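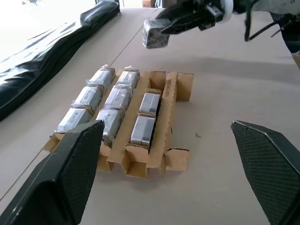 [werkstatt-lager] Re: Kartoneinsätze M00542-001, aufheben oder Altpapier?
Von: Kimutai Shirima
An: werkstatt-lager
Antwort auf: Mercy Rotich

Hallo Mercy, hallo Mitlesende,

danke für die Mail, auch wenn ich beim Wort "Altpapier" kurz aufstehen und ein Fenster öffnen musste. Deine Nachricht hängt unten komplett dran, ich gehe die Punkte der Reihe nach durch.

Zum Zustand der Einsätze. Ja, die Kanten sind ausgefranst, man sieht die Wellen im Karton, und vorne stehen die Fächer offen wie eine Garage. Das bestreite ich nicht. Die Trennwände stehen aber noch, und an den Trennwänden hängt der ganze Nutzen. Drei Bahnen, die Päckchen liegen der Länge nach hintereinander, keins rutscht ins Nachbarfach. Ich habe in der Kernside-Preisliste nachgesehen, was dort für einen Kunststoffkasten mit Trennstegen verlangt wird, und die Liste dann wieder zugemacht.

Zur Nummer. M00542-001 ist die Nummer vom Karton! Sie steht auf der Trennwand aufgedruckt, weil irgendwer beim Kartonhersteller wissen wollte, welche Trennwand das ist. Mit dem Inhalt hat sie nichts zu tun. In unserer Bestandsliste stehen im Moment 17 Zeilen mit M00542-001 als Artikelbezeichnung, und wir besitzen demnach vor allem Pappe. Ich bringe das in Ordnung, sobald mir jemand Schreibrechte gibt (Amado, diese Bitte kommt zum zweiten Mal). Maßgeblich ist das weiße Etikett unter der Folie. Die Schrift darauf ist klein, das räume ich ein, und durch die Folie liest sie sich nicht besser, vor allem unter unserer Deckenlampe, die auf jeder Falte einen eigenen Sonnenaufgang veranstaltet. Man kann den Kopf schief halten. Ich mache das seit November so.

Zur Folie. Du fragst, ob wir die Blöcke nicht gleich beim Einräumen alle auspacken wollen, dann sei das Thema durch. Bitte nicht. Die Folie bleibt dran, bis der Block auf das Treppchen kommt. Wir hatten bei der Lieferung aus Rornach den umgekehrten Fall, alles ausgepackt, alles ordentlich gestapelt, und danach hatte jede Oberseite Kratzer in der Form ihres Nachbarn. Emmanuel hat einen Nachmittag lang poliert und in dieser Zeit Dinge gesagt, die ich auf einer Liste mit öffentlichem Archiv nicht wiederhole.

Beim Einlegen hätte ich dafür gern etwas mehr Sorgfalt:

Etikett nach oben. Wer das Etikett nach unten legt, darf das nächste Mal die Inventur machen.

Den zusammengedrehten Folienzipfel nach hinten, zum Bahnende. Wenn er zwischen zwei Päckchen gerät, stehen sie auf Abstand, und das letzte passt nicht mehr hinein. Mit Gewalt passt es dann doch, und so kommt man zu den ausgefransten Kanten, über die du dich beschwerst.

Die Klappen am Ende nicht abreißen. Sie stehen auf dem Tisch im Weg, ich weiß. Beim Zurückstellen ins Regal sind sie aber das Einzige, was die hinteren Päckchen aufhält. Mwende hat bei einem Einsatz beide Klappen mit dem Cutter entfernt und war sehr zufrieden mit dem sauberen Schnitt, bis zum Regal.

Nun zum Treppchen, das du "das kleine Podest" nennst. Es ist aus hellbraunem Holz, hat drei Stufen und stammt aus der Zeit, als wir noch glaubten, der Umzug in den Raum Tivurus dauere zwei Wochen. Gedacht war es als Übergang. Inzwischen ist es das einzige Möbel im Raum, über das sich bisher keiner beschwert hat, bis du kamst. Dein Einwand war, dass man von vorn nicht sieht, was hinten liegt. Dafür sind die Stufen da, Mercy. Die hintere Reihe liegt höher. So sieht das gefüllt aus, jedenfalls fast gefüllt:

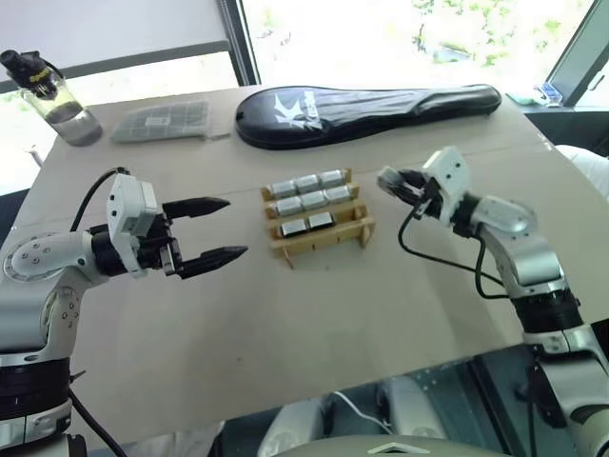 Treppchen auf dem großen Tisch: hinten drei, in der Mitte drei, vorne zwei Blöcke. Rechts vorne ist noch Platz.

Der freie Platz vorne rechts ist genau das, wofür ich werbe. Eine Lücke auf dem Treppchen fällt auf, eine Lücke im Karton findet man erst, wenn man mit der Hand hineinfasst. Ich bin deshalb dafür, immer von hinten nach vorne und von links nach rechts aufzufüllen. Emmanuel füllt von rechts, aus Überzeugung, und wir haben darüber bereits 33 Nachrichten auf dieser Liste gewechselt. Wer sie nachlesen möchte, findet sie unter dem Betreff "Kurze Frage". Solange sich jeder im laufenden Einräumen an eine Richtung hält, ist mir inzwischen alles recht.

Etwas schräg stehen darf das Treppchen übrigens auch. Ich habe mal mit Klebeband eine Position auf dem Tisch markiert, das Klebeband war am nächsten Morgen weg, und ich habe die Botschaft verstanden. Die hellen Flächen der Blöcke bitte trotzdem nach oben und die schwarzen Seiten nach vorn, sonst wird das Durchzählen aus zwei Metern Entfernung zur Glaubensfrage.

Vorschlag also: Die Einsätze bleiben. Ganz kaputte, bei denen eine Trennwand umfällt, dürfen ins Altpapier, aber bitte erst leer räumen (auch das war schon Thema). Für den Rest nehmen wir braunes Klebeband an den vorderen Kanten. Ich habe noch 2 Rollen und gebe sie gegen Unterschrift heraus.

Falls jemand unbedingt Geld ausgeben will: Mahawong hat Kästen mit verstellbaren Stegen, die mir bei einem Besuch dort gefallen haben. Ich habe den Preis nicht erfragt, um mir die Erinnerung zu erhalten.

Grüße
Kimutai

----- Ursprüngliche Nachricht -----
Von: Mercy Rotich
An: werkstatt-lager
Betreff: Kartoneinsätze M00542-001, aufheben oder Altpapier?

Hallo zusammen,

ich räume gerade am großen Tisch auf und habe ein paar Fragen, bevor ich mich unbeliebt mache.

Die braunen Kartoneinsätze mit den drei Bahnen sehen aus, als hätte jemand hineingebissen. Brauchen wir die noch? Ich würde sie sonst ins Altpapier geben und etwas Richtiges bestellen.

Ist M00542-001 die Artikelnummer der silbernen Blöcke? In der Liste steht es so, auf den Etiketten konnte ich es nicht finden, was aber auch an meinen Augen liegen kann.

Wollen wir die Folie nicht gleich überall abmachen? Dann wäre das Thema durch.

Und das kleine Podest: Muss das auf dem Tisch stehen? Man sieht von vorn ja doch nicht, was hinten liegt.

Ich bin bis 16 Uhr da, danach fasse ich nichts mehr an.

Viele Grüße
Mercy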